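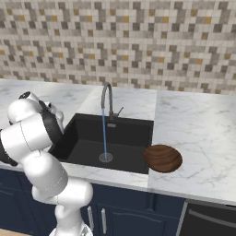
Powell water bills to change in November, and yes, I read the whole notice

Posted 18 October 2026

If you live on the Powell side of Gultport, you've probably got a pale green envelope sitting on your hall table right now. Mine sat there for 9 days. I finally opened it last night with a cup of tea, and it turns out to matter a bit more than the usual junk, so let me save you the reading!

The short version is that Binlow, the company that runs our water, is switching from one bill every three months to one a month. The change starts in November. The rate per gallon stays where it is, so if you use the same water you'll pay the same over the year – just in smaller bites. I like that. The winter bill always landed on me right around the holidays and I never once had the money set aside.

Now the part that made me put my tea down. Anybody who pays by check will be charged an extra 2 dollars per bill. On the old schedule that would have been 8 dollars a year (annoying, but fine). Now it's 24. I called the office to make sure I had it right, sat on hold for 35 minutes listening to the same flute song, and was told very kindly that yes, I had it right.

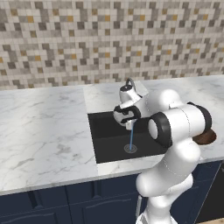
You can get out of the fee by signing up for bank payments, or by paying in person at the Skollel Street counter, where checks are still taken for free. The woman I spoke to said 500 households in Powell still mail in a check, and I'd bet a good number of them are my neighbors on the hill. My own mother is one of them, and she is not going to set up an online account, I can promise you that.

The notice also says the meter readers will be coming by more often, so keep the lid clear if yours is out by the curb. Mine has a flower pot on it and I guess that's moving this weekend.

Binlow is taking written comments on the check fee until the end of the month. You can drop them off at the Skollel Street counter or mail them to the address on the back of the notice – it's in tiny print under the payment stub. I've already sent mine.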